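Reading Route Directions: Handout 4
2026-04-08
Savico Travel Studies, course notes

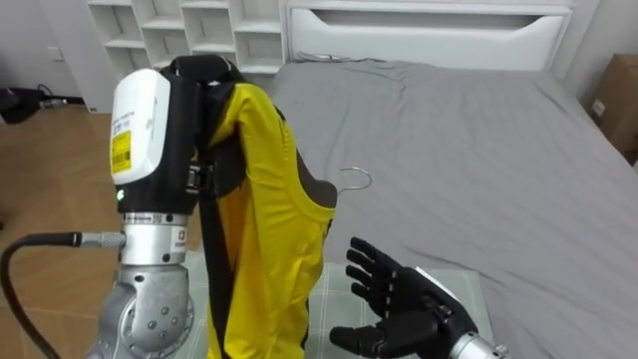 What is the difference between a decision point and a confirming point in a set of driving directions?

A decision point is a place where the driver must choose between two or more roads. A confirming point needs no action. It tells the driver that the last choice was correct.

Decision points

Each decision point gets one line. The line gives the landmark first, then the turn, then the road number, then the next town on the signs. Example, Vukwood to Dratetov golf course:

Leave Vukwood on Route 217, signed Dratetov.
At the second traffic light turn left, staying on 217.
At the fork by the water tower keep right on Route 786.
After the stone bridge, turn right into Stamatopoulos Road. The club gate is 600 yards ahead on the left.

The bridge in the last line is a landmark for the turn. The water tower does the same work for the fork.

Confirming points

Use these where the gap between two turns is longer than three miles. On the route above, the gas station on 786 would serve. Put it on its own line and begin with "Pass."

Overshoot notes

An overshoot note names the first thing a driver meets after missing a turn. "If you reach Route 157 you have gone too far" is a complete note. Include one only for turns without a sign.

Distances

Give yards below half a mile and miles above it. Do not mix miles and minutes in one set. Driving times belong in the header, with the starting point.

Exercise for next session: rewrite the Vukwood route in the reverse direction. Left and right change, and so does the order of landmark and turn at the bridge. Road signs must be checked again from the new side. Signs seen in January may be hidden by leaves in summer.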